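My day at the Erkgate fan weekend (and yes, I met Chie Onishi)

Posted 2 March 2021

Okay, I have finally slept, eaten something that did not come in a paper tray, and answered the pile of messages asking me WHAT IT WAS LIKE. So grab a coffee, because this is going to be long and I'm not sorry!

If you're new here, Erkgate is the soapy sci-fi drama I have been yelling about for two seasons now. The fan weekend is the only time the main cast all turn up in the same building, and this year my sister gave me a ticket for my birthday. It was the silver one, so no dinner with the cast, but you get the panel, one photo and one autograph. The ticket was 80 dollars and I would have paid more (don't tell her).

Getting in

Doors were at ten and I got there at nine, thinking I was so clever. Ha. The line already went past the parking lot and halfway to the gas station. I was number 121, which I know because a very cheerful woman in a headset wrote it on the back of my hand in marker, and it is still there a bit even after two showers.

The people in line were half the fun, to be fair. The girl in front of me had made her own copy of the green coat from the wedding episode, buttons and all, and she'd done it from paused screenshots. We spent the whole wait arguing over whether the wedding was real. (It was real. I will not be taking questions.) Behind us were a mother and daughter who had driven six hours and were sharing one enormous bag of pretzels with anybody who looked hungry, meaning me.

The panel

Chie Onishi walked out first and the room just went off. She had on a plain navy suit and white sneakers, hair up, barely any makeup that I could see from row M, and she looked amazing. She's much funnier than her character. Somebody asked how she got through the long crying scene in the season finale and she told us she'd had a rock in her boot the whole day and by the last take the tears were all hers.

Teodor Wieczorek came on next, with a beard! A real one! There was a gasp. He was asked three different ways whether the beard means a time jump, and he stroked it very slowly and passed the microphone to Benito Lozano, who pretended to fall asleep. Those two are exactly as silly together as you'd hope. Benito also did his villain voice for a little boy in the second row, who hid under his seat and then came back up and asked for it again.

Now, the bit you all want to know about. Are Chie and Teodor together? Look, I don't know. They sat next to each other, they shared a bottle of water, and when the host brought up "those beach pictures" she laughed and said she likes the beach. He studied the ceiling. My coat friend grabbed my arm so hard I have a mark. Make of it what you like, I've made plenty of it already.

The only letdown was Natsumi Fukuda, who was on the poster but couldn't come because her new movie ran over. She sent a video message from her trailer with her dog on her lap, and the dog yawned right through it, so I forgave her fast.

The photo line

This part was a mess and I'll say so. Gold tickets went first, fair enough, but then they mixed silver in with the people who'd bought photos at the door, and we stood in a hot hallway with no water and no place to sit. I missed the costume contest completely. You get maybe ten seconds with your person. I had a whole speech ready for Chie and what came out of my mouth was "I like your shoes." She said thank you, they were her brother's. HER BROTHER'S. I love her.

The autograph tables were much calmer. I picked Daichi Noguchi, who plays the ship's doctor and had hardly any line, which is a crime - he's the best thing in season two. He drew a little stethoscope next to his name and asked what I thought of the hospital episode. We talked for a good five minutes about it. He's doing a stage play in September and I've already told my boss I'll need time off.

The rest of the building

Between things I wandered. There was a merch stall run by Nisulell, with mugs and pins and a hoodie I picked up and put back four times before buying it (it's very soft, leave me alone). The food was from a place called Trusa and the dumplings were great, though one small coffee costs what I'd normally pay for lunch. Upstairs was quieter, with carpet, good chairs, and a window ledge where I ate my second lot of dumplings and sent blurry pictures to my sister.

I do have a soft spot for flowery wallpaper, and there were pale yellow tulip-like blooms on this one, with pastel stripes behind them. I'd put it in my bathroom tomorrow.

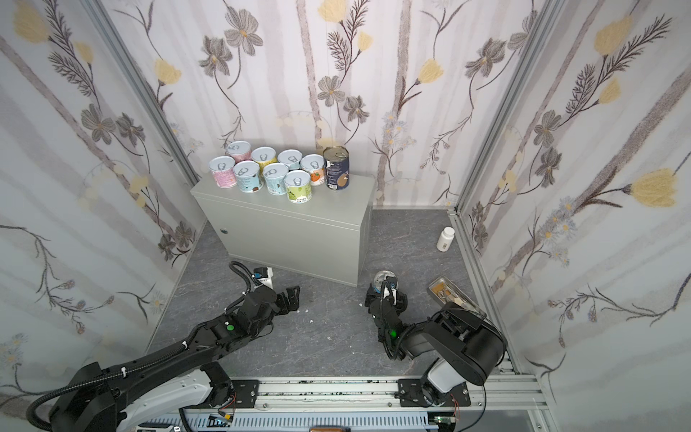 Would I go again?

In a heartbeat, with a few changes. I'd bring a folding stool, a proper water bottle and a phone charger, since mine died right before Benito started singing at the closing bit. Yes, he sang. It was the theme tune, with words he'd made up himself, and Teodor did the drum part on the table with two pens. If anyone reading this got a clip, PLEASE send it to me, I'm begging.

I'd also think about going gold. The dinner people came out with Anghel gift bags, and one of them let me peek inside: hand cream, a candle and a signed script page. I was sick with envy over that script page. My sister says if I want one I can start saving now, as she's getting me socks next year.

I'll put my photo with Chie up once the download link comes through. My eyes are closed in it, I can feel it in my bones, but hers won't be, so you'll still get a good look at the suit. And coat girl, if you're out there, I lost the scrap of paper with your handle on it, so come and say hi in the comments!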